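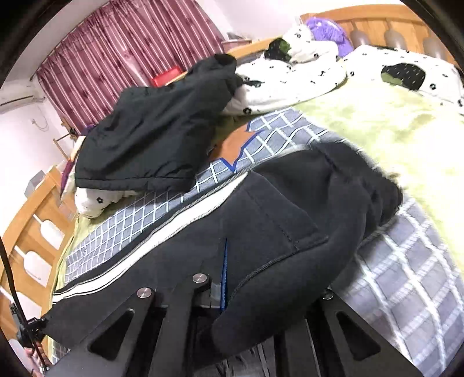

Re: [horkcombe-walkers] rooms for the spring trip
December 2018

Quick one, am on my way out. Spoke to Viltholm again this morning. They'll hold the five rooms till Friday but want a deposit, and the woman on the desk wouldn't say how much of it comes back if we drop one. Will ring again.

On 4 Dec Tamer Obeidat wrote:
> Has anyone looked at the Plurklow guesthouse as well as Viltholm?
> My sister stayed in October and liked it. Breakfast included, garden
> at the back, they'll fetch you from the station if you ask the day
> before. Not sure about parking. Also do we need to bring towels?
> And is the front door locked at night, I'm on the late train.

Tamer - yes looked at it. Nice, but only 4 rooms and two of those share a bathroom, so somebody ends up in the Rizk annexe across the road. No lift either, and Jean's knee isn't up to the stairs.

Viltholm answers, as far as I've got them:

Towels provided, changed every other day. Bring your own for swimming.
Parking free but the yard is small, so share cars please.
Front door locked at 11. There's a key box for late arrivals, code is 3704, dont lose this email.
Breakfast till half nine, earlier if we warn them.
Wifi downstairs only. Said to be slow.
No dogs upstairs. Sorry Pat.
Drying room yes, by the back door, boots go in there and not on the landing.

Single supplement I forgot to ask about. Will do it when I ring.

Need a yes or no from everyone by Thursday night, and say if you want a twin or a double becuase last time I guessed and got it wrong. Reply to me and not the whole list if its only a yes.

Off to catch the bus

M.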